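Holovko hand trials

The Holovko hand trials are a series of tests comparing robotic hands and controllers on household cleaning work. They were begun in September by Ilaria Leone and Branislav Sýkora at the Gimstead workshop, and they have become a favorite reference for people who build humanoids for the home.

Two hands are compared: the Holovko, with jointed fingers, and the Hetden, a simpler two-finger gripper. Each is run with the same arm and the same Jestura controller, so that differences in the results come from the hand itself. Bathroom tasks get the most attention. A brush handle is thin and tilted, the floor space is tight, and the arm has to reach low without the robot losing its balance - a wonderful test of everything at once! 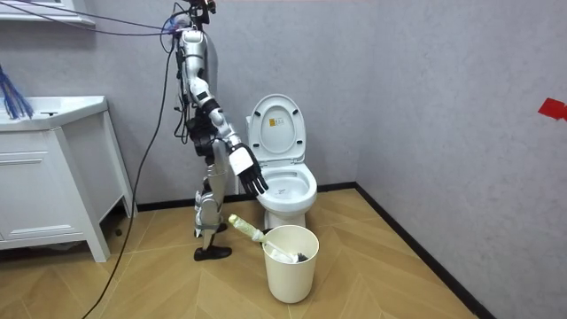 A run counts as a success when the brush is lifted clear, moved to the bowl and put back. Of 353 runs with the Holovko, 149 met that rule on the first try. The Hetden was quicker to close but often turned the handle in its grip, and it was dropped from the brush task after 70 runs.

Iqra Mughal later added a slower approach speed to the controller, a small change with a delightful effect on the finger hand. The full log, edited by Elisa Rinaldi, holds 2,121 entries, including drawer and faucet tasks.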